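Skolach open house, or how I spent a morning watching a robot think about a gear

The invitation said doors at 9, which at Skolach means the doors open at 9 and the coffee shows up closer to 10. I had driven in from Darkberg on the promise of a live assembly demo and a free lunch, and I would like to report that both took place.

Skolach rents the back half of an old furniture warehouse outside Perlow. You sign a form, you get a visor that fits no known human head, and you follow a yellow line past the milling machines. Our group was supposed to be 7 people. It picked up stragglers at every corner, mostly because our guide had the only working microphone.

First stop was the wall of old grippers, mounted like trout. Then the vibration rig, which shakes a part 900 times a minute and does the same to your fillings. I asked what it was shaking and was told "a customer's part," in the tone people use for a relative in prison.

The main event was Rajan. That's the name of the assembly cell, and it is stenciled on the cabinet in case you forget. Rajan's job is gear work: pick up a gear, find the shaft, get one onto the other without breaking anything. A person does it in a couple of seconds while talking about baseball. Rajan takes its time. There is a monitor for visitors showing what the wrist camera sees, and most of us ended up watching that and ignoring the actual arm, which had cost a great deal more.
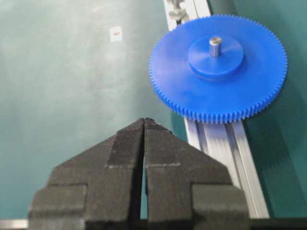 The engineers talked us through the hard part, which is the last little bit before contact. The fingers have to come in at the right height and the right angle, and a thin gear leaves you very little to grab. Too high and you close on air. Too low and you shove the whole job sideways. Every few minutes the arm would stop, back off an inch and reconsider, and the crowd would go quiet as if somebody were lining up a putt.

A poster next to the cell gave the running score: 981 attempts logged since June, 324 of them marked "needs review." I asked what "needs review" meant. It covers everything from a bad grip to somebody leaning on the emergency stop, so read into it what you like. I did appreciate that they hung it at eye level. At the last open house I went to, in another town, the only number on display was the Wi-Fi password.

Lunch was sandwiches in the loading dock. Turkey or cheese, and the turkey went fast. Parking is free but fills up early, and the sign for the entrance faces the wrong way if you're coming from Darkberg, so go past the tire place and turn around.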